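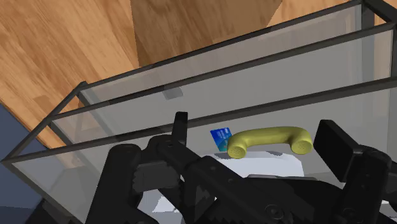 Getting Sticky Film Off Old Plastic

If you've ever picked up an old radio or phone at a yard sale and felt that tacky layer on it, you know how it clings to your fingers (and to everything else on the shelf!). I start with a soft cloth, warm water and 2 drops of dish soap, and I let the damp cloth sit on the worst spots for 16 minutes while I make coffee. Then I wipe gently, going easy near any little holes, and give it another pass if it still feels gummy. Baking soda paste is lovely on scuffs, but do try it underneath first.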